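Why Do We Sort Things? Putting Away Play Food

For readers in grades 2 to 4

What sorting means

Sorting is putting things into groups. Each group has a rule. The rule tells you what goes in and what stays out. "Everything that is a fruit" is a rule. "Everything smaller than my thumb" is also a rule. "Everything nice" is a weak rule, because two people will not agree on what is nice.

A thing that fits the rule is called a member of the group. A banana is a member of the group "fruit." A spoon is not. Play food works the same way. A toy banana is made by people and cannot be eaten, but when we sort play food we treat it as the food it stands for.

Properties

To sort, you look at properties. A property is something about an object that you can notice or measure. Color is a property. So are shape, size, weight, and how the surface feels.

Some properties are easy to check with your eyes. You can see that a banana is long and curved and that an apple is nearly round. Weight is harder. You have to pick the object up, or put it on a scale.

One object has many properties at the same time. A banana is yellow, it is long, it is curved, and it is a fruit. This means it can belong to more than one group. If the rule is color, the banana goes with the lemon and the corn. If the rule is kind of food, it still goes with the lemon, but the corn usually goes with the vegetables. The banana has not changed. The rule has.

Fruit or vegetable?

This is where people get stuck. Scientists who study plants use the word "fruit" for the part of a plant that grows from the flower and holds the seeds. By that rule a tomato is a fruit. A cucumber is a fruit too, and so is a pumpkin.

Cooks use a different rule. They think about taste and about what the food is used for. Sweet things that go in desserts are mostly called fruits. Things that go in soup or beside the main meal are mostly called vegetables. By the cook's rule a tomato is a vegetable.

Broccoli is simpler. The part we eat is a bunch of flower buds that have not opened, with a thick stem. It is a vegetable to a cook, and it is not a fruit to a plant scientist either.

Before you start, decide which rule you are using. In the Rutherford room at Cleltadlow we use the cook's rule, and it is written on a card taped inside the cupboard door. Tomatoes go with the vegetables. Avocados caused a long discussion in February and are now also with the vegetables.

Containers

A container is anything that holds other things. Boxes, bags, jars, bowls, and baskets are all containers. They have properties too.

A solid box has closed sides. Dust stays out, and so does light. You must open the box or read a label to know what is in it.

A mesh basket has sides full of holes. You can see through the holes, so it needs no label. Air moves through it, which helps washed toys dry. The holes have to be smaller than the objects. A toy orange will stay inside a basket with small square holes. A toy pea may not.

The size of a container is called its capacity. Capacity tells you how much fits inside. Round objects do not fill a basket completely. There are always gaps between them where only air fits. Long objects, such as bananas and carrots, can rest in the gaps or lie across the top. If you put the long ones in first, flat on the bottom, the basket usually holds more.

The play food collection at Cleltadlow has 348 pieces. They do not all come out together. A table set is 30 pieces or fewer, and each set has its own baskets.

How to sort a table set

1. Clear the tabletop. Books and pencils go on the shelf.
2. Say the rule out loud so that everyone at the table hears it.
3. Choose one basket for each group. For the cook's rule you need one for fruit and one for vegetables.
4. Pick up one object. Name it. Check it against the rule.
5. Put it in the right basket. Set it down and let go. Do not throw it.
6. Do the same with the next object until none are left on the table.
7. Look into each basket and check for mistakes.

If you do not know what an object is, leave it on the table until the end and ask. Green things are the ones most often asked about. A lime and a small round cabbage can look alike if the paint has worn off.

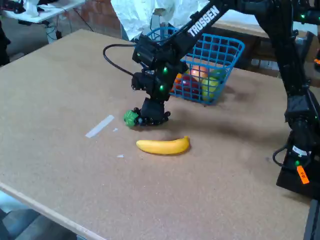

Elsie Rewi writes that at her table the bananas always go in last, lying on top of everything else, and that she would like to know whether this counts as wrong. It does not. The rule for fruit says which basket, and it says nothing about order. Putting the long pieces in first saves space. Putting them in last makes them easier to find. If the basket is not full, either way will do.

Something to try

Take 3 bowls and a handful of small objects from around your home. Buttons, bottle caps, dry pasta, and coins all work. Ask a grown-up first if there are very young children in the house.

Sort the objects by color. Write down how many are in each bowl. Tip them all out and sort the same objects again, this time by size. Write the numbers down again. The numbers in the bowls will probably be different, but the total must be the same both times. If the total has changed, an object has rolled away or you have miscounted.

For the next part you need a kitchen scale. Put an empty bowl on it and set the scale to zero. Add objects until it reads 500 grams. Do this once with something heavy, such as coins or stones, and once with dry pasta. Compare how full the bowl is each time.

Words to know

Capacity: how much a container can hold.
Container: an object that holds other objects.
Member: a thing that belongs to a group.
Mesh: a material made of crossing lines with holes between them.
Property: something about an object that you can notice or measure.
Rule: the statement that decides what goes into a group.

Text by Lindsay Merrick. Checked by Jadwiga Śliwiński.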